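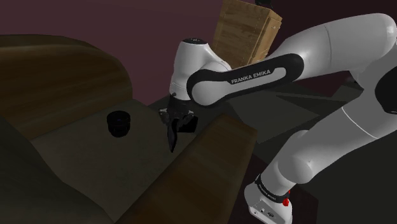 Drimau Call Recordings – read me first

Underwater and in-air recordings of harbour porpoises, grey seals and common seals, made along the Drimau shore and sorted by call type. Last updated 02/04/2026.

What is in the set

1062 clips in WAV format, mono, cut from longer recordings. Each clip holds one call or one unbroken run of calls. There are 4 folders:

porpoise_clicks
grey_seal_air
grey_seal_water
common_seal_water

A further 199 clips are in a separate folder called unsorted. These are calls that two listeners could not agree on. They are not part of the main count and should be left out of any training or scoring unless you want to label them yourself.

How the recordings were made

The underwater clips come from a Skallska hydrophone fixed to a mooring off the north jetty. The in-air clips come from a Kimura recorder placed above the haul-out beach, out of the animals' sight. Both ran on timers, day and night, outside the pupping season. We did not play sounds to the animals or feed them.

The mooring was replaced in May after a storm. Clips made before that have a low hum below the seal calls, from a loose shackle. We have left it in – filtering it out also removed part of the growls.

Labels

The file labels.csv has one row per clip:

clip_id – matches the file name
species – as heard, checked against sightings where we had them
call_type – click, buzz, moan, growl, bark or yelp
listener_a and listener_b – what each listener wrote down
noise – low, medium or high

Where the listeners first disagreed and later settled on an answer, call_type gives the agreed one. The two listener columns still show the first answers.

Known problems

Individual animals are not identified. The same seal may well appear in many clips, so a random split will put one animal in both the training and test parts. Split by recording date instead, using the date in the file name.

Moan and growl shade into each other. Treat that boundary with care.

Boat noise is common in the porpoise folder. Clips marked high are hard to use for anything except testing noise removal.

Times are in GMT all year, including summer.

Using the files

The Charbonneau viewer opens the clips and the labels together if labels.csv is kept in the top folder. Any other audio program will open the clips on their own. The porpoise clips sit far above human hearing and need slowing down before you can listen to them.

Licence

Free to use and share for research and teaching, with credit to the Drimau Call Recordings. Please ask before any paid use.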